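4.2 Who changed their estimate, and by how much

We begin with the simplest result, which was also the one that gave us the most trouble when we first sat down to make sense of it. Each of our 300 participants made a private guess about how many households in Paltutville sort their kitchen waste, then saw the guess of one other person, and was finally invited to revise the first answer if they wished. A good many of them did not wish to. In 62 percent of all trials the second answer was exactly the same as the first, even when the two guesses were very far apart and the participant had told us, only a moment earlier, that they weren't at all sure of themselves. 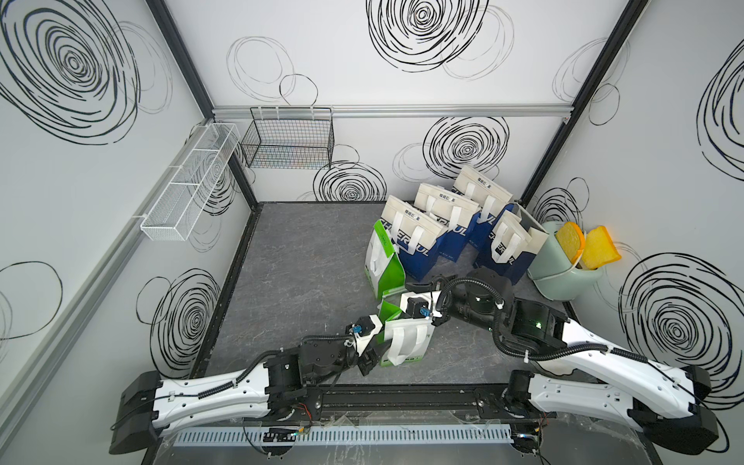
We had expected people with low confidence to lean on their partner, and they did, but far less than the simple averaging account would suggest (see Butt and Tarar, on the related problem of advice that nobody has paid for). What seemed to matter more was whether the partner had been seen to give way in an earlier round. When the partner had moved toward the participant before, even by a small step, the participant was much more willing to return the favor. We find this rather touching, and we will come back to it in Section 5. 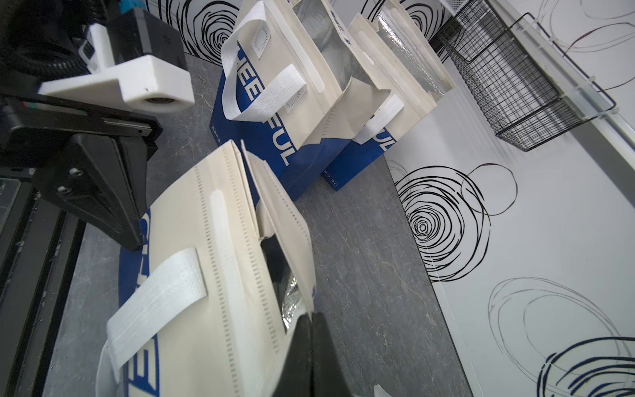 A word is in order on the partners themselves. All of the partner guesses were taken from a pilot group of 70 adults who answered the same questions in October, so that every number shown to a participant had really been given by a living person. Shuk-fan Chu matched the pairs by hand for the first two question sets, and the remaining sets were matched with the Wolby script, using the same rules. Results did not differ between the two methods, and we pool them from here on.

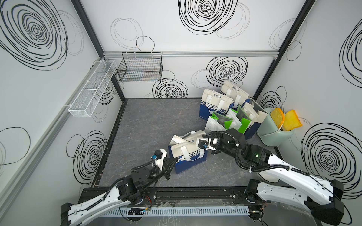 Stubbornness, if we may use so plain a word, was also quite steady within a person. Participants who held firm on the waste questions tended to hold firm on the questions about rainfall and bus travel as well, although they rated these topics as much less important to them. The Zoler openness scale, given at the end of the session, predicted almost none of this. It did go along with how long people looked at the partner's answer before deciding, which tells us that open-minded participants may well listen longer and then stay just where they were.

Figure 2. Setting.

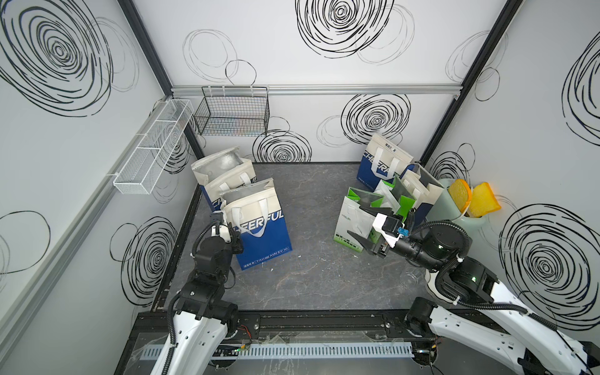
4.3 Order of the questions

Half of the participants met the waste questions first and the other half met them last. The order had no reliable effect on revision, and we leave it out of the models that follow.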